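From: Joni Lahtinen
To: bench-practice list
Date: 2023-05-21
Subject: Re: [bench-practice] Draft 3, section 4: household appliances as test objects

Hello all,

Thank you, Luana, for sending section 4 already before the call. I read it two times, and I also asked Merja Eskola to read it from the side of the people who prepare the table. I answer inside your text.

Luana Moura wrote:
> 4.1 An appliance used as a manipulation object shall be
> treated as an appliance first. The rules for electrical
> safety of the site apply to it also when it is never
> switched on.

I agree, and I would keep the sentence exactly like this. At Hemcombe we had for a long time the opposite habit. People said "it is only a prop", and then the prop did not go to the electrical check. Our safety officer at Heiskanen did not like it, and he was right.

> 4.2 The reference position of every control (dial, lever,
> lid) shall be written down before the first episode and
> restored before each next one.

Here I have a comment. "Written down" is too open. In our log we found the same dial position described as "up", "12", "off" and "middle", by four operators in the same week. When Elli Aaltonen tried to sort the episodes by start position, 44 of them could not be placed at all. I propose that we require a reference photo together with one word from a fixed list, and that the photo is taken with the same fixed camera that is used for recording.

To make it concrete, I attach the reference photo for our cooker task. The task is simple to say: turn the dial to a named setting, lift the lid by the knob, put the lid down, put it back.

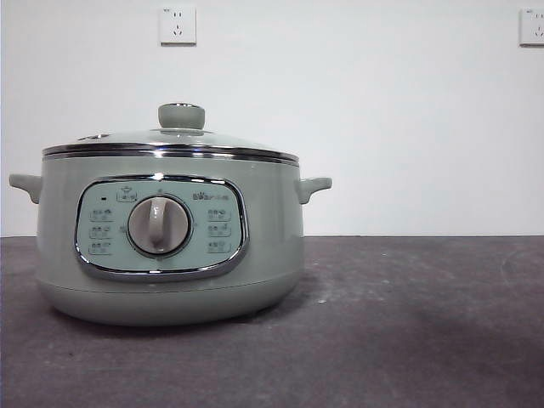 Reference photo, cooker task. Lid on, dial ridge pointing up, nothing else on the table.

Three things in this photo made work for us, and I think they belong in the guidance notes under 4.2.

First, the lid. It is a glass dome with a polished metal ring around it, and the control panel has a polished border too. Reflections move when the lights or the arm move, so a picture comparison by program gave us many false alarms. We now compare only the dial and the position of the body. I would write in the note that shiny parts should be left out of an automatic reset check.

Second, the dial. The raised ridge is what shows the setting, and in our reference it points upward, but I can not say from a photo alone if it is some degrees to the left or to the right. So please let us give a tolerance. We use a printed angle card, held against the panel by the operator, and it takes a few seconds. Cauã Marinho told me that his group at Skurkness uses a mark with a soft pencil. I am against marks on the object, because the policy can learn the mark.

Third, the labels. The setting labels are in Chinese and they are small. From this distance the camera can not read them. Our first instruction texts used the translated names of the settings, and the operators had to guess which label was which. Now the instruction says the side and the row, for example "left side, second label". It is less nice to read but there is no guessing. I suggest a sentence like this:

"If a printed label can not be read in the recorded image, the instruction shall identify the control position by place and shall not depend on the text of the label."

> 4.3 The supply cord shall be removed or secured. Wall
> sockets within reach of the arm shall be covered.

I support the first part. For the second part I ask for a change. You can see two sockets on the wall in our photo, with nothing in them and no covers. They are high on the wall, and we solved this with a limit in the controller: the gripper may not come closer to the wall than 200 mm. Is this enough for the group? My opinion is that a software limit should be allowed, but only if it is tested at the start of each shift and the test is logged. If the majority wants covers, we will order covers and I will not fight about it.

> 4.4 The surface shall be cleaned between sessions.

Please define "cleaned". Our table has smudges and small pale specks that do not disturb anything, and an operator who reads the rule strictly will wipe for ten minutes. Merja would like to say "free from liquid, grease and loose parts". I think her wording is better than what I had in draft 2.

> 4.5 Force on lids and knobs shall be limited. Value to be
> agreed.

We run the lid lift with a limit of 60 N – this is surely too high for glass, but we never lowered it after the metal pot tasks. I would be happy if somebody has measured something. The Bolik people had a table of values in December, but I can not find it in the archive. Does anyone still have it?

One more small thing, not in section 4. The numbering of the comments in the tracker jumps from 239 back to the beginning, so please mention the draft number when you refer to a comment.

I can write the new text for 4.2 and 4.4 myself. For 4.3 I wait for opinions from the list.

Best regards,
Joni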